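Comment > Robotics > Teaching by demonstration
11 Dec 2019, by the Clestard editor

The usual argument for remote control over hand guiding is comfort. I think that is the weaker argument. What matters is that the operator should be limited to what the robot can sense. A person holding the arm feels the weight and looks round the side, and the recording contains neither. 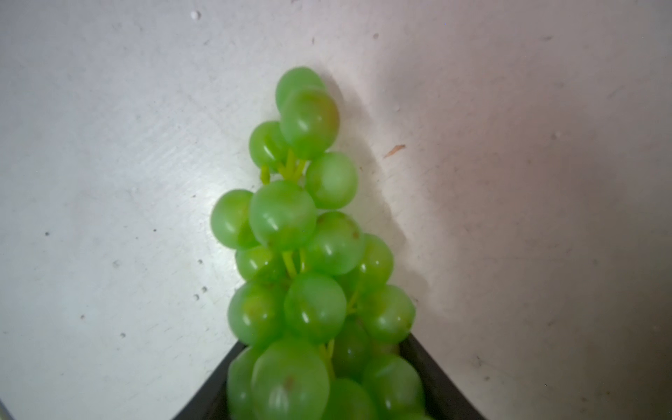
Green grapes, wrist camera.

Fruit exposes the difference quickly. In July we compared 300 remote demonstrations with 122 guided by hand. The guided ones were quicker and smoother, and I would still discard most of them.
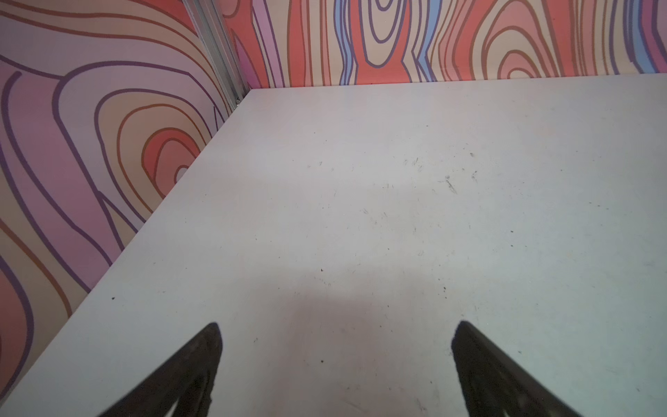 Lekix objected that slow demonstrations teach hesitation, and that a policy copies a pause as faithfully as a grasp. I accept the point. Pauses can be trimmed afterwards; information the cameras never had cannot be put back.

The second arm makes the case stronger. Guiding two arms by hand takes both of the operator's hands, and the operator's body tends to block the fixed view.

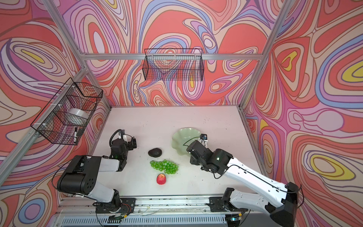
Page last changed: see revision 335

Serkum sells hours of demonstration. I would prefer to buy variety: the dish moved, the avocado turned, the grapes approached from another side. A long set with one layout mostly teaches the layout.

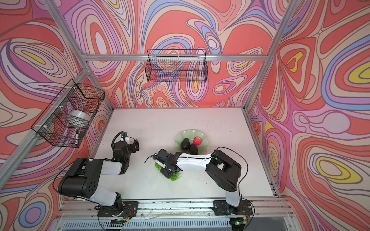
Should failed attempts be kept? Keep them, labelled, and leave them out of the first training run.

Gondal keeps only clean runs, which makes its success rate hard to interpret. A recovery shown by the operator is worth the extra storage.

Contact: Clestard editorial desk | Copyright Clestard 2019 | Back to top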